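Doorway rules for sim episodes, what counts as a valid start and a clean pass?

Forum: Mobile Manipulation > Simulation > Data and Evaluation Practice
December 2018

nendale
I've been asked to write up the rules our group uses for door and threshold episodes in simulation, before we merge our set with the one from the Dinesow people. We have 1,392 episodes on our side. Theirs were made under different rules and I'd like one document both groups can sign off on. Draft is below. Please pick at it.

Rule 1. Start pose
The base starts on the near side of the opening, with both arms inside the shoulder width of the body or forward of it. No arm may start on the far side of the jamb line.

Rule 2. Door state
Record the hinge angle at the first step and the last step. Do not write "open" or "closed" in the log without the angle. We had three people using "open" three ways.

Rule 3. Camera
The head view is saved as rendered. If the head is rolled, the image stays rolled. Do not rotate it afterward to make it level. Our reference view for this rule has a good deal of tilt, with the frame running on a diagonal, the door swung in, both arms forward and a bed in the next room.

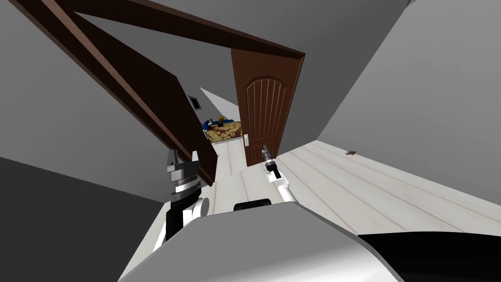 Rule 4. Contact
Any contact between an arm and the jamb ends the episode as a fail. Contact with the door leaf is allowed with the gripper only.

Rule 5. Loose objects
Anything on the floor of either room at the start has to be in the object list. That includes crumb-sized things. If the base touches one that isn't listed, the episode is thrown out.

Rule 6. Clean pass
The whole base is past the jamb line and the door has not been pushed beyond its stop. 100 ms of settling time, then the score is taken.

That's it so far. Rules 4 and 5 are the ones I expect trouble over.

uliana_t
Rule 4 is too strict. We allow light contact with the jamb under a force limit and it has never hurt a downstream policy that we could measure. If you fail every brush you lose a lot of good episodes in narrow openings, and narrow openings are the ones people need.

Rule 3, agree completely. Leave the roll in.

nendale
What's your force limit? And is it per contact or summed over the episode?

uliana_t
Per contact. I'd have to look up the number, it's in the Curon config and not in any document, which I suppose supports your point about writing things down.

Fuad Tilahun
I'm against a force limit in sim. Contact forces in the engine depend on the time step and on how the collision mesh was made. Two groups with the same limit will get different episodes passing. A yes/no contact flag at least means the same thing on both sides.

If you want to keep brushed episodes, keep them in a separate folder with their own label. Don't pass them and don't delete them.

uliana_t
The yes/no flag depends on the mesh too. Our jamb meshes have a margin on them. Yours may not. You'd be failing episodes where nothing visibly touched.

Fuad Tilahun
Fair. Then the margin has to go in the document as well. I would still rather argue about one number than two.

sunee.s
Coming at this from the labeling side. My team reads these episodes by eye and the doorway ones are the slowest. Requests, in the order I care about them:

Say which arm is the working arm at the start of the episode. With the view Nahom posted, the right gripper is raised toward the door handle, so a labeler will put down "right" and move on. The left one is pointing up toward the frame, and from one still nobody can say what it's meant to be doing. We get tickets about this constantly.

Say which room is the goal room. "Next room" is fine if it is always the room beyond the door.

Don't make us label things in the far room unless the task needs them. In that same view there is something small on the bed with yellow and dark parts. I could not tell you what it is. If it's in the object list, give us the name from the list. If not, leave it alone. Guessed names are worse than blanks.

nendale
Taking all three. The object name should come from the scene file in every case, so I'll put that in Rule 5.

Eyerusalem Demissie
Rule 5 question. Does "either room" mean the labelers also have to check the floor they can't see? Half the far room is behind the wall in most of these views.

nendale
No, the list is made by script from the scene file. The labelers only confirm what's in view. I'll reword it.

Eyerusalem Demissie
OK. Then I disagree with throwing out the episode. If the list is made by script, a missing item is a bug in the script, and you should fix the list and keep the episode. We ran a check on Mamo scenes in June and the misses all came from props that had been parented to the floor by mistake. The episodes themselves were fine.

Fuad Tilahun
+1 to that. Quarantine, fix, put back.

uliana_t
Also +1. While we're here, Rule 6 says 100 ms. Ours is 100 steps. Those are not close to each other at our step size. Please write the unit in the field name.

nendale
Changes for the next draft:

Rule 1, add working arm, left, right or both.
Rule 3, no change.
Rule 4, any jamb contact goes to a separate folder, labeled, not counted as a pass. Collision margin recorded per scene. Force limit left open.
Rule 5, object names from the scene file only. Missing items mean quarantine and repair.
Rule 6, settling time in milliseconds, unit in the field name.

uliana_t
I can live with that except I want it noted that I don't agree on Rule 4. We'll be moving about 13 percent of our narrow-door episodes out of the pass folder.

nendale
Noted, I'll add a line under the rule with both positions. Can you send me the force number from the config anyway?

uliana_t
Yes, once I find which config.

sunee.s
Please keep the tilted view in the final document. New labelers keep asking if they should straighten them.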